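Ileck Soap Swap: your questions

Most of what we get asked, in no special order. If its not on here, ask at the desk at Gasgate between 10 and 2, or use the form.

Where do I drop off?

Gasgate, ground floor, the white tables. Ring if the door's shut. Please don't leave bags in the porch, soap and rain don't mix.

What do you take?

Bars. Unwrapped or wrapped, shop or homemade, any scent or none. Must be whole and unused. Slivers and half bars go in your own bin, sorry. No liquid soap, no shampoo bottles, no bath bombs (they crumble into everything).

What's the swap?

One bar in, one bar out. Bring 26, take 26, though you might want a stronger bag. Nothing to bring? 70p a bar, into the tin.

Do I get to choose?

From whatever is out, yes. Can't put things by. Can't ring you when the lavender comes in, we tried it and it took over the whole morning.

Where should I put my bar when I arrive?

On the white surface, with space round it. Desk does the rest.

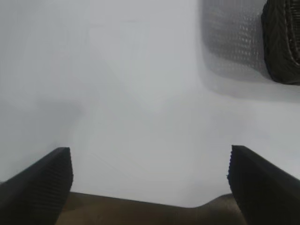
Can I bring soap I made myself?

Homemade is welcome as long as it has had its full curing time. Put a label in with it: what oils, what scent, what month it was made. No label and it goes in the laundry pile.

My bar's got a white powdery bloom on it. Is it off?

Usually just soda ash if it's homemade. Rub it with a damp cloth. Shop soap that has sat in a drawer for years can go a bit pale too, still washes.

And orange spots?

Oils have turned. Don't bring it. Smell it if you're not sure, you'll know.

How should I keep soap at home before I bring it?

Somewhere dry with air round it. Open basket on a shelf is good, airing cupboard is too warm, sealed tub makes it sweat. Card between strong scents or you end up with twenty bars that all smell of patchouli.

Which baskets do you use?

Dark brown woven ones, the wicker look but synthetic. Wide, open at the top, thick twisted rim you can get your fingers under. We like a bit of a gap in the weave so air gets through. Real willow is lovely but it snags on wrappers and we were forever picking bits off. 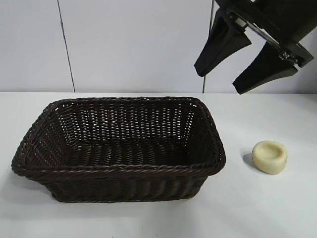 Baskets get emptied before anyone cleans them. Wipe with a barely damp cloth, go into the corners with an old toothbrush, turn upside down to dry. Dont soak. Soap dust gets into the weave and goes to slime if you soak it, then you're rinsing for ever.

Do round bars stack?

Badly. One layer only please. Square ones can go two deep.

Can I buy a basket?

No, we need them. Fodor on the parade had some similar last time we looked, no idea if they still do.

I'm allergic to nuts. Can I swap?

Be careful. Lots of bars have almond oil in, and everything shares the same baskets and tables. We'd say wrapped shop bars with a full ingredients list, or give it a miss.

Where do the leftovers go?

Tunine, the laundry project, collects in July and again before Christmas. They grate it down for washing powder. Last year's total was 1283 bars, thankyou to everyone who lugged them up the steps.

Can I bring the kids?

Course. They like the smelling. No licking.

Is there parking?

Not much. 2 spaces at the side, and one of those is usually the bins. Bus stops opposite.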